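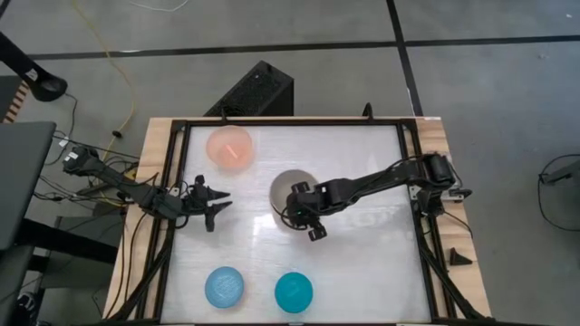
## Visit to the Villalobos tableware fair, April

We got to the hall in Uson at 9:30 and paid at the door. There were 183 stands this year, most of them selling to shops and canteens. Covadonga Quintana came with me because she buys for two school kitchens.

Bowls took up most of the morning. Orange, white, sky blue and teal were everywhere, and the orange ones were often see-through. Covadonga prefers a textured surface for small children. I like the smooth glossy kind, which stacks better in our cupboards.

Mirness had the largest stand. Maximiliano Cabello showed us their order sheet - 21 colors, sold in boxes of 13. He gave us a price for mixed boxes but wanted the colors confirmed by the end of the month. Lundunura only sells white, and their person was at lunch both times we went by.

Lunch was soup and bread in the side room. Parking is behind the hall, and the 521 bus stops across the road. The afternoon was mostly glassware, so we looked at two aisles and left at 3:15.

Covadonga ordered two mixed boxes from Mirness. I took the catalog home and still have to ask about lids.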